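I got to Stomham in April with a bag that was too heavy and shoes that were all wrong for concrete floors, and I still had one of the best days out I've had in ages! Medex opens its prosthetics building to the public for a day each spring, and I'd been wanting to go since my own below-elbow arm was fitted 11 years ago (left side, and yes, I'm on my third one).

You sign in at a folding table, you get a lanyard and a paper map, and then they pretty much let you wander. I started upstairs in the socket room. If you've never worn a prosthesis, the socket is the part your arm goes into, and it matters more than any clever hand you hang off the end of it. They had a whole row of them cut in half so you could see the wall thickness, and I stood there way too long poking at the liners. The newer ones are softer at the rim, and I'd have loved that in July when mine rubs me raw.

After that came the part everyone was there for, the Melis wrist. It turns and bends, both, and it picks up muscle signals from the forearm through a cuff. I got to try a demo cuff hooked to a wrist on a stand, and it took me a good few tries before I could get it to rotate without also waving at the people behind me. The technician told me the full wrist weighs 1178 grams with its battery, and I said that was a lot, and she said yes, that's what they're working on this year. Points for not dodging it! The older version on the shelf next to it came in at 1492, so they're headed the right way, but I'd want it a good deal lighter before I wore it through a workday.

Lunch was a cheese sandwich on the loading dock with a couple of other arm users, and we compared straps and complained about gloves (the cosmetic kind, they stain if you so much as look at a blueberry).
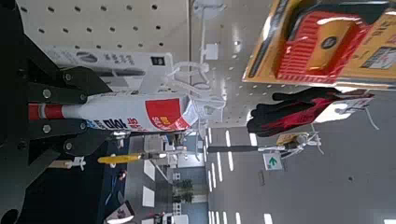
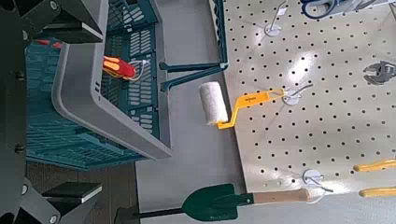 **Can you try the Melis wrist if you already wear a different brand of arm?**

You can try it on the demo cuff with any arm, or with no arm at all, but wearing one at home means having a new socket made first.

The afternoon talk was on the Zallen software, the piece that learns your muscle patterns. I figured I'd nod off after the sandwich and I didn't. The speaker showed the training screen, where you follow a little moving hand and the program matches your signals to it, and she said they ask people to do it sitting, standing and reaching overhead, because the signals shift when your arm moves. That explained so much about my second arm, which worked beautifully at the clinic table and then dropped everything I tried to put on a high shelf.

A few things if you're going next year. Park on the far side, the front lot fills up by 10. Put your name down for the cuff demo as soon as you walk in, because the list closes before lunch. The elevator is slow and the stairs are steep, so leg users may want to do the upstairs rooms in one go. And bring your old liners, there's a bin by the exit where they collect them for fitting practice. I had 2 in my closet doing nothing and forgot them both.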